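3.2 Repair or replacement of office computers

The second group of goods in our study was the desktop computer. In the district of Medberg, offices replace such machines after a fixed period, and the old ones are sold by lot, given to schools or sent for shredding. We asked the owners of 40 small offices what they did with their last old computer, and why. The interviews were held in April, mostly in the morning, before the offices opened to the public.

The answers show that age was seldom the true reason for giving up a machine. In 27 offices the computer could still be started on the day it was removed. The owners spoke more often of slowness, of noise, or of a letter from the supplier saying that support would end. Only 7 owners had asked a repair shop for a price before they decided. This agrees with what we found for washing machines in Section 3.1, although there the price of transport played a larger part.

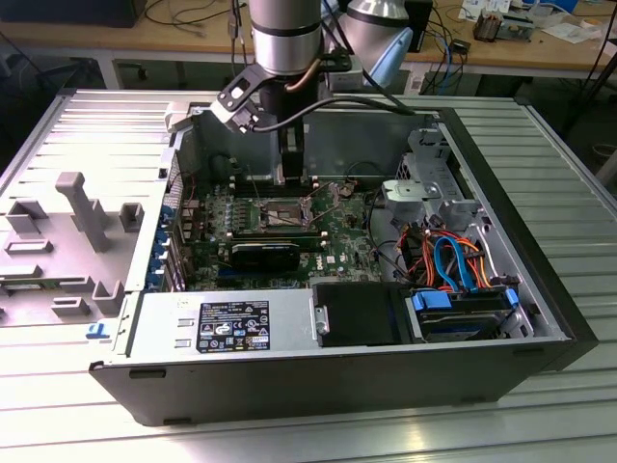 Figure 4. Desktop computer with the side panel removed; the processor socket is in the middle of the board.

The two repair shops in the district, Rurer and Bellini, work in different ways. Rurer accepts any machine and charges by the hour. Bellini gives a fixed price in advance, but it refuses computers for which it has no parts in store. Customers of Bellini were more satisfied with the price, while customers of Rurer more often got back a working machine. We could not compare the quality of the work itself, as neither shop keeps records of later faults.

A further difficulty is knowledge. Many owners believed that the case of their computer could not be opened without special tools, and for this reason they did not consider a larger memory or a new drive.
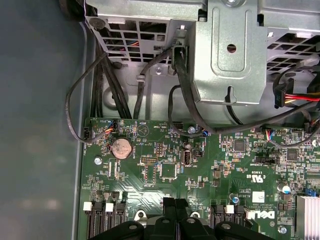
Prirosar, which buys used computers from offices in lots, objected to this reading when we sent it a draft of the section. In its view owners understand quite well that parts can be changed, but they do not want to be without a machine for several days, and a shop that lent them another one would win most of them back. We find this partly convincing. Waiting time was named by 11 of the owners, yet none of them had asked whether a machine could be borrowed. The question was therefore added to the second round of interviews, the results of which are given in Section 4.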